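Home & Housekeeping > Floors

How to ask guests for taking off shoes, and how to clean a light wood floor after they did not?

Impi Savolainen
Posted on Tuesday

Hello everybody. I rent out two rooms on the upper floor of our house in Rolludport, mostly to people who come for the ferry and stay one or two nights. The floor is light wood, the planks are oiled and not lacquered, and I would like to keep it without shoes. I have disposable slippers for the guests, the thin white kind as in hotels.

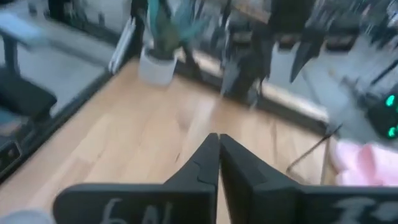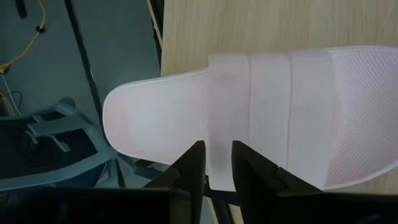 In the country where I grew up it is not necessary to say anything. You come in, you take off the shoes, finished. In my present town it is different, and I feel unpolite when I ask. I have put a small sign on the inside of the front door, but the guests read it only when they are leaving. Some persons walk up in their boots and then put the slippers on in the bedroom, so the stairs and the hallway get all of the sand.

After this summer there are gray paths in the floor, from the top of the stairs to the bathroom and from the bed to the window. I have washed them with warm water and a normal floor cleaner. They become lighter when wet, but when the floor has dried they are again the same gray. The rest of the floor is still pale and nice.

So my questions are the following. First, how do you ask guests about shoes so that they do it and are not offended? Second, are the gray paths dirt, or is the oil worn away? I had the floor oiled with Cenness hard oil when it was laid, and it has never been oiled again. The man who laid it has moved and I cannot ask him. I do not want to sand the whole floor if it can be avoided, as we have bookings until the end of October.

Thank you in advance for any advice.

Margaritis_upstairs

For the oil: drip a spoon of water on the gray part and another one on a place where nobody walks, for example next to the wardrobe. Wait ten minutes. If the water stays as a drop by the wardrobe but goes into the wood on the path, then the oil is worn and the dirt is sitting in the open wood. From how you describe it I would expect exactly this.

You don't need to sand the whole floor. I have had an oiled floor for 8 years and I do the paths every second spring. It goes like this.

Vacuum very well, also in the gaps. Wash with a soap that is made for oiled wood, not with the normal cleaner, and change the water often. For the gray parts use a white pad and rub with the direction of the grain, and take up the dirty water with a cloth before it can dry. Let the floor stand one full day with the window a little open. Then put on a very thin layer of the same oil, leave it for the time that is written on the can, and wipe off everything that the wood has not taken. If you leave too much it gets sticky, and then you will have every sock hair in your floor until Christmas. I did this one time.

Please lay the oily cloths flat outside to dry, or put them in a jar with water. They can start to burn by themselves when they are in a heap. It sounds like an old story but it is written on every can.

The new oil will look a little darker than the old. In my house it evened out after some weeks. Try it first under the bed.

Impi Savolainen

I made the water test this evening. By the wardrobe the drop stayed. On the path it was gone before I had come back with the cloth. So you are right, and thank you also for the warning about the cloths, I would have thrown them in the bin under the sink. Are two days enough before guests can walk on it again?

Margaritis_upstairs

In socks yes, if the room is warm. Rugs I would leave away for longer. The can decides, they are different.

tomfromIrkano

just get laminate

hallway_bench

I can only answer the part about shoes. We have a small guesthouse and had the same trouble. A sign does very little, and people don't read at a door, they are busy with the suitcase.

We moved the slippers down. Before, they were in the bedroom, and of course the guest then walks to the bedroom in shoes. Now they are in an open basket beside a bench directly inside the front door, with a shoe rack and a big rough mat. A person who sees a bench and other people's shoes will mostly understand. We also wrote one sentence in the message with the key code: "We are a shoes-off house, slippers are waiting for you by the door." I think it is friendlier to read it before the arrival than to hear it when you are already standing there in your boots.

For older guests please have a chair with arms and a long shoehorn. Be careful also with thin slippers on wooden stairs. They can be slippery, and we keep a few pairs with rubber soles for whoever wants them.

If somebody still comes up in shoes I say nothing and vacuum afterwards. It is maybe one family in a month.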